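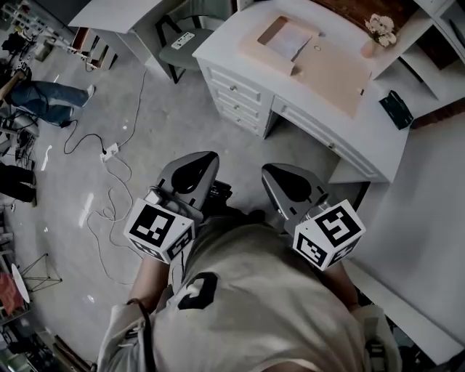

Hand-held grippers with marker cubes, next to the white desk

Iltville Workshop Group, equipment planning meeting
Minutes, Jan 10, 2018

Present: Torben Janssen (chair), Bảo Mai, Hartmut Kröger, Lech Wieczorek
Apologies: Mattes Kasten (sent notes by email, read out under item 3)
Minutes taken by: Bảo Mai

1. Last minutes
Agreed with one correction from Lech: the spare power supply was paid for from the repairs budget and should not come off this year's equipment money.

2. Where we stand
Torben opened with the good news, which is that we have 3000 euros confirmed for equipment, to be spent by the end of May. That is more than any of us had dared to put in the plan! It has to cover the hand-held grippers, cables and mounts, and any furniture for the practice room. Travel and repairs come out of other pots.

3. Hand-held grippers
Long and very cheerful discussion. Everyone who has had a turn with the grippers likes them. Hartmut said he picked up the knack much faster than he did with the old joystick, and he wants new members to start on them straight away. Lech is keen on the curved fingers with the cutouts and would like a spare set on the shelf before we do anything else.

Mattes wrote that he would rather see us buy 2 more pairs now and leave the second arm until next year. His thinking is that more people could practise at the same time, and the arm we have is free most evenings anyway. Torben had been hoping for the arm (he has had the Zaneo brochure on his desk since the summer) but came round to this once we had gone through the sums.

Two quotes to compare:
Kramer: complete pairs, cubes fitted, delivery in 5 weeks.
Nallau: cheaper per pair, but fingers sold separately and we would print and stick on the markers ourselves. Delivery in 8 weeks.

Bảo pointed out that the marker patterns have to be flat and square on every face, and that an evening of careful gluing is fine once but gets old quickly. Lech offered to do it all the same, he enjoys that kind of job. After some back and forth the meeting preferred Kramer for the pairs and Nallau for spare fingers, provided the fingers fit. Lech will check the hole spacing before anything is ordered.

Agreed: 2 pairs from Kramer, subject to a written quote. Spare fingers from Nallau once Lech has checked the fit.

4. Cables and power
Hartmut would like the power and cabling in the practice room sorted out properly in the same round of spending. At present there are cables running over the floor to the power strip, and with more pairs in use there will be more of them. He suggested floor covers along the main walkway and a second strip fixed at table height. Torben asked whether longer gripper cables would help. Bảo thought a clip at the shoulder or belt would do more good and costs next to nothing.

Agreed: Hartmut to price covers, a wall-mounted strip and a bag of clips.

5. Desk and practice objects
The white desk with the drawers is staying, everyone finds it a really good practice piece. The small round knobs are just hard enough to be interesting, and the long shallow drawer gives people something different to try. Lech asked for a box of mixed handles to swap in. Lovely idea, and cheap. Folders and paper to be kept on the list of objects too, as thin things are still what most of us fumble.

Agreed: small sum set aside for handles. Lech to choose.

6. Second arm
Put off to next year's plan. Torben will ask Zaneo whether they lend out a demo unit, so that we could at least have a go with one before deciding.

7. Actions
Torben: written quote from Kramer, email to Zaneo
Lech: finger fit, handles
Hartmut: prices for power and floor covers
Bảo: update the budget sheet and send it round
Mattes: draft a sign-up list for practice evenings

8. Any other business
Hartmut asked for a proper shelf for the grippers when they are not in use, with a label for each pair. Carried over to the next meeting, with the budget sheet.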